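Bring Back the Tablecloth

My parents bought their kitchen table in 1982, and it was covered for most of its life. There was a plain cloth for weekdays, an oilcloth when we painted or shelled peas, and a white one that came out for holidays and went straight into the wash afterward. When the table passed to me, the top was in better shape than the one I had bought new in 2000 and used bare.

I think we gave up on tablecloths too easily. In Vekholm, where I live, the linen shop closed years ago, and the department store now keeps its cloths on one low shelf next to the shower curtains. Ask people why they stopped using them and they talk about ironing. Fair enough. I don't iron mine either. A heavy cotton cloth pulled flat while it is still damp dries well enough for supper.

The other complaint is that cloths are formal. Some are. But most of the cloths I remember were loud, cheap and a little silly, with fruit or roosters or writing all over them. A print with plenty going on is the most practical kind you can own. It hides a coffee ring until wash day, and you can leave your things spread out on it without the room looking much worse.

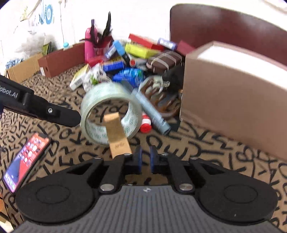

What a cloth costs and what a table costs

A decent cotton cloth from Pristell costs me 20 dollars at the winter sale in February. Having my tabletop sanded and refinished was quoted at 200. I am not good at math, but I can manage that one.

Placemats are supposed to be the answer, and I have never understood it. They cover the part of the table under the plate, where little goes wrong. The gravy lands between them. Then you have mats to wipe, crumbs underneath, and a table to wipe anyway – and the mats curl up at the corners within a year.

There is also the noise. A bare table in a room with a hard floor is loud. Forks, cups, keys, a child's toy truck, all of it rings. Put a cloth down and people lower their voices a little. I noticed this first at a cafe in Kasitberg that covers its tables at lunch and leaves them bare for breakfast. I now go only for lunch.

I don't expect the white damask to return, and I wouldn't want to wash it. One ordinary cloth and a spare for laundry day would do for most kitchens. Buy it a size too long. Cotton shrinks.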